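Search this site
Enter keywords Search

Small towns should pay for the class, too

The Clukton arts center got a new kiln this spring, and most people I know were glad about it. I was glad too. But the same budget cut evening classes from 32 weeks a year to a short fall session, and I think that was a mistake.

A kiln is easy to vote for. It has a price, it arrives on a truck, and it is still there the next year. A class is harder to point to. You pay an instructor, people come in at 7 p.m., and when the season ends there may be nothing left over but a shelf of uneven bowls. I took the beginner course in Clukton twice. My bowls were bad both times. I still learned how clay behaves, and I now go to shows I would have skipped before.

Tarnska went the other way. Its center works out of two rooms behind the old Dritell store, with secondhand equipment and one sink. It signed up 129 students last year, many of them adults who had not made anything since grade school. Fees cover part of the cost and the town covers the rest. 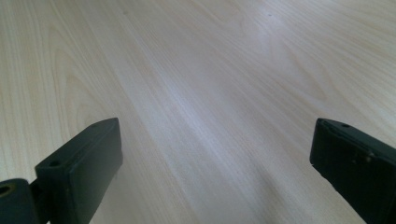

Good teaching does not need much of a building. My first drawing instructor, in Wyss, held the whole course around a few tables and a box of pencils. One evening she had us draw nothing but wood grain. A pale tabletop like this one would have kept us busy all night, with its long thin lines on the diagonal and those curved loops nested inside each other. I thought it was a dull assignment until I tried to get the curves right. She charged up to $2 a session for paper, and some people paid nothing.

I am not asking Clukton to sell the kiln. I would like the fall session extended through the winter, and I would like the next equipment request to say how many hours of instruction will go with it. If the answer is none, the request can wait. The council takes up the arts budget again in September, and the meeting is open to anyone who wants to speak.

Last updated: September

Contact us | Copyright, all rights reserved | Back to top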